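Torkbridge Toy Library – Minutes of the Monthly Meeting
Held in the back room, Aug 30, 2019
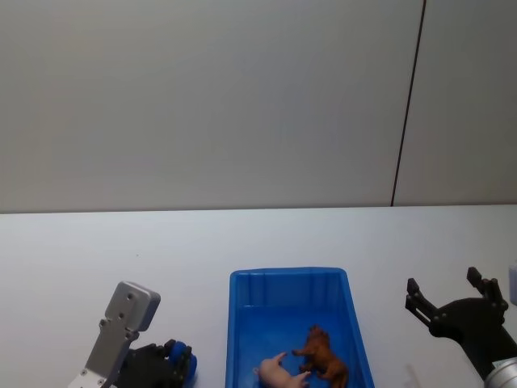 Blue tray with toy pig and horse, on the white table

Present: 13 members. Apologies were received from two others.

1. Minutes of the last meeting
Approved with one correction. The late fee on puzzles is per week and had been recorded as per day.

2. Farm animals
The farm animals are now kept in blue plastic trays. They used to go out in drawstring bags, and small pieces were often left in the bottom when the bags came back. Members were asked whether the trays should stay. Points raised:

– A tray can be checked at a glance when a family returns it. The bags had to be emptied onto the table every time.
– Trays take up more shelf space. The lower shelf by the door holds only so many side by side, and they should not be stacked while there are animals in them.
– The ribbed sides collect crumbs and need a brush. A cloth does not get between the ribs.
– One member asked for lids. The supplier, Padora, does not sell lids for this size.

Agreed to keep the trays through January and look at it again then. Agreed also that mixed sets are fine. A horse and a pig can go out together if that is what a child wants, provided the card is filled in to match. The card goes in the pocket on the shelf, not in the tray.

3. Cleaning
Plastic animals are to be washed in warm soapy water and left on the rack overnight. Anything with a chewed leg or a split seam goes in the repair box. There was a question about the disinfectant spray. It leaves a sticky film on some of the older figures, so it will be used on the trays and tables only. The remaining bottles will be used up before more is ordered.

4. White table
The table is to be left clear at the end of each session. Returns waiting to be checked go on the cart. Markers and ink pads should not be used on the white top – paper is to be put down first, or the craft table used instead.

5. Missing pieces
The list now stands at 29 items. Most are puzzle pieces and parts of the Skimell train set. Families will be sent one reminder. After that the set will be lent as it is, with a note on the card. It was suggested that the incomplete train sets be combined into one good one. Agreed.

6. Money
The balance after the summer sale is about $500. Approved: new labels, a second drying rack and a replacement wheel for the cart. The request for a play kitchen was held over until there is a firm price for delivery.

7. Donation from the Beneš family
A box of wooden blocks and picture books has been received. The blocks will be sanded where needed before they go out. Books with loose pages will be taped or passed on to the recycling bin. A thank-you card was signed at the meeting.

8. Other business
The key to the tall cabinet sticks. Graphite powder to be tried before calling a locksmith. The opening hours on the front door are out of date and will be reprinted.

Actions
– Order labels and drying rack
– Send reminders for missing pieces
– Combine train sets
– Reprint door sign
– Get delivery price for play kitchen

Next meeting: date to be posted on the board.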